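Minutes - hand demonstration working group, Adent project
June meeting, started 10.10, finished just before noon

Present: Nelly Sánchez (chair), Duván Quintero, Gladys Montoya, Obaidul Uddin (minutes)
Apologies: Edith Guzmán (sent comments by email, read out under item 3)

1. Last minutes

Agreed. One correction from Gladys - the wrist strap problem was on the left glove, minutes said right. Changed.

Matters arising: spare foot pedal for the remote station has arrived, not fitted yet. Duván to fit. Key for the lower cupboard still missing.

2. Where we are with recordings

Duván gave totals. 3670 demonstrations on the server for all tasks, of which 833 are small bottle caps (open, close, hand over). Rest is mostly folding, drawers and pouring. Nelly asked if the 833 includes the rejected ones. It does not, rejects are in their own folder.

708 of the cap ones are done by hand with the head camera, remainder by remote control with the two arms. Nelly thinks the split is too lopsided. Duván said remote ones take far longer and people get tired after half an hour or so. Obaidul said the new grips help but the delay is still anoying when turning anything small.

Long talk about whether we want the same person doing both by hand and by remote. Gladys for it, as you can then compare the two directly. Duván against, thinks people carry habits over from one to the other. No decision. Back on the agenda next time.

3. Cap task - how it should be shown

Edith's comments, in short:
- people go too fast at the start. Cap is half turned before the camera has settled
- too many regrips hidden behind the knuckles
- some demonstrators look away at the end of the clip to check the timer
- would like more clutter on the table, the early recordings are too tidy

Nelly agrees with all four. On speed - ask for a slow count of two before first touch, hands resting at the table edge. On looking away - timer to be moved behind the demonstrator and switched to a sound.

Regrips. Duván says the fingers have to go somewhere and you can't ask people to unscrew a cap like a puppet. Fair point. Compromise: holding hand low on the body of the bottle, turning hand on the cap with fingertips only, not the whole palm. Gladys to put this in the instruction sheet in one sentence, not a paragraph.

Clutter. Agreed to keep other bottles in reach, different heights, labels left on. Obaidul asked about water on the table. Nelly happy to have it in, homes have wet tables, but mop up between recordings so it doesn't get under the elbows. Gladys wants wet and dry noted in the log seperately. Agreed.

Also agreed own clothes are fine, own table is fine, curtains and windows as they are. Only rule on light is no lamp pointing at the camera.

4. Remote station

Right arm drifts after a long session. Duván restarts it at lunch, this clears it. Has written to Urrego who supplied the arms, no answer yet. Nelly will ring.

Gripper pads worn. Two sets left. Order 12 more, Gladys to raise it. Softer ones if they do them - hard pads slip on the smooth caps and the operator then squeezes too much and the bottle bends.

Obaidul tried the trick of showing the task by hand first and then straight away by remote, same bottle, same spot. Felt easier. Only did it for one morning so not much to go on. To carry on with it and bring the logs.

Question from Nelly on whether the operator should see the head view or the side view. Duván uses both and mostly looks at the side one. Gladys only the head. Leave it to the operator but write down which.

5. Labelling of clips

Isness (the labelling tool) now lets you mark start and end of each turn. Gladys has gone back over part of the set. Slow work. Main trouble is deciding when a cap counts as gripped. Proposal: first frame where fingertips and thumb are both on it. Duván would rather use first movement of the cap. Went round twice on this. Nelly ruled for fingertips, to be looked at again if the results are odd.

Gladys wanted one clip view put in the minutes so new labellers know what "two hands on, turning hand at cap" means. Agreed. 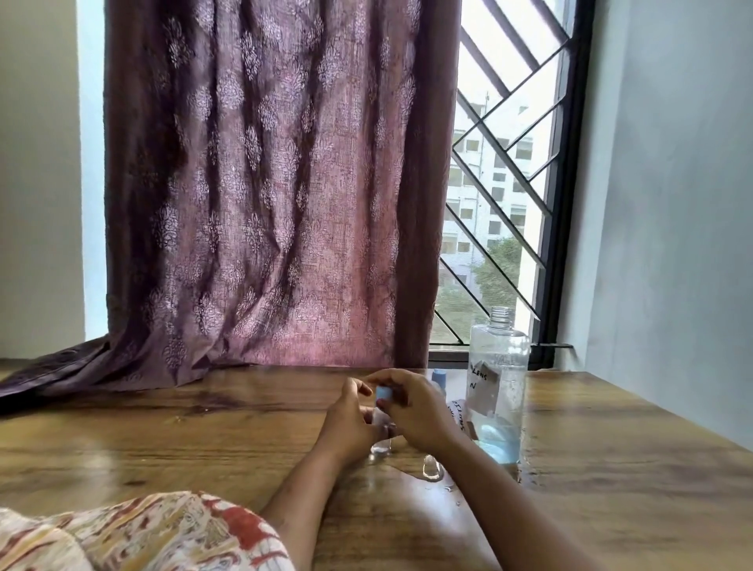
Fig. 1. Head view, cap task by hand. Left hand holds the bottle, right hand on the blue cap.

Label for a view like this: hold left, turn right. Other bottles on the table get no label unless touched. Paper slips and handwritten labels - leave alone, don't type out what they say. Duván asked about clear bottles, the outline is hard to see against a bright window. Labellers to mark "unsure edge" and move on, no guessing.

Gladys also pointed out that left and right get swapped by people who are new. It's the demonstrator's left, always. To go at the top of the sheet in capitals.

6. Visit from Jiten

They want to see a live session, by hand and by remote. Nelly suggested cap task and one drawer task, nothing with pouring. Obaidul to do the hand part, Duván on remote. Keep it to an hour incl. questions. Room needs clearing of boxes first, all to help.

7. Any other business

Headband for the camera leaves a mark on the forehead after a while. Gladys has some foam at home, will bring.
Obaidul asks that people charge the batteries when they finish and not when they start.
Server nearly full again. Duván to move the old folding sets off.

Actions
Duván - fit pedal, move folding sets, move timer
Gladys - instruction sheet, pads order, foam
Nelly - ring Urrego, reply to Jiten
Obaidul - hand then remote logs, wet/dry column in the log
Edith - to look over Gladys's sheet before it goes out

Next meeting same time, same room. Item 2 (same person for both) goes first.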